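Home > Guides > Robots > Parts Handling

How to Tell Whether a Robot Is Ready for a Shop-Floor Chore

Last updated: January

Most shops that ask us about robot arms want one for loading pins, sorting small parts or putting away tools. Test the chore on the bench before you talk about price. Plan on around two hours for the first round.

1. Pick one chore and write it down in a single sentence. "Put the pin in the hole" is fine. "Help with assembly" is too wide to test.

2. Fix a board to the table and keep everything the arm needs on it. Loose parts scattered across a bench are still hard for most machines.

3. Start with pegs. Use one size first, then mix sizes.

4. Run 300 tries without touching the setup. Log every drop, jam and stop. At Idano we let a person step in only when the arm has quit.

5. Move the board a little and run the test again. Many systems that looked ready fail at this point.

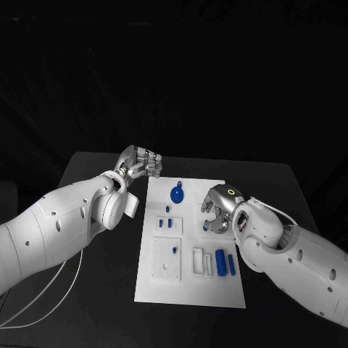 Tudor Ciobanu told us he would put the speed test first, as his shop can live with 13 drops in a shift but can't wait 19 seconds for each pin. If your line is paced, do it his way.

For now, pegs and pins in known places are within reach of a good two-arm setup. Folding, wiping and untangling are not, at least on the machines we have tried. Keep your log sheets and repeat the same test after each software update.

Filed under: Automation, Bench Tests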